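Balthorpe bin calendar beaten by its own colours

Sun 12 August

Balthorpe residents have been given until October to get used to a new kerbside collection calendar, which replaces the old one that everybody understood.

The calendar went out to 749 households last week. It divides the town into two zones, Upper and Lower, and each zone's fortnight into red weeks and green weeks. Red is for rubbish. Green is for garden waste, except in the months when there isn't any, when green is for recycling. Recycling in the other months is also green, but with a small leaf beside it.

Council says the leaf is easy to spot once you know it's there.

The trouble began at the foot of Ketilsson Street, where the zone boundary runs down the middle of the road. On Tuesday morning the even side had its red lids out and the odd side had its green ones, and both sides spent breakfast looking across at each other with growing doubt. By eight o'clock several households had swapped. By nine they had swapped back. The truck came at ten and emptied the lot, which the driver said was quicker than arguing.

Jasper Bosman, who has lived on the odd side for 12 years, said he had read the calendar from cover to cover and still put out the wrong bin.

"I'm on the green side on the map and the red side on the list," he said. "I rang up and they told me to go by the map. Then a letter came telling me to go by the list. I've been going by next door, but he's been going by me." 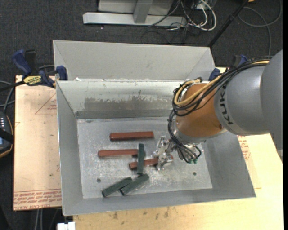
Council's answer to all this is a colour-matching session at the Andport Road hall, open to anyone who can't tell their weeks apart. Ratepayers will be walked through the fortnight by a staff member with a large wall chart, and there will be tea. The whole scheme rests on the idea that people can keep two colours straight, and three reddish-brown bars and three dark green ones on a scratched metal floor are easy enough to sort by eye. Balthorpe's difficulty is that the printer has put both shades on the calendar so dark that under a kitchen light they are the same brown. Mr Bosman took his copy out to the verge for a proper look and reports that it improves in full sun, of which there has been little since it arrived.

The calendar was designed by Skovora, a consultancy from the city, which also supplied the slogan "Know Your Week". A spokesperson said the firm stood by its work and that feedback from other towns had been warm. Asked which towns, the spokesperson offered to send a brochure.

A corrected version is being printed, with the leaf made bigger. It will also fix the entry for the last week of the spring quarter, which at present has more than 8 days in it.

Until then, council asks residents to put bins out the night before, lids closed, handles to the house – or handles to the road in Lower, where the truck comes from the other direction. Missed collections can be reported at the Andport Road office during business hours. The office is in the Upper zone, and on Friday both its bins were still on the footpath at closing time, full.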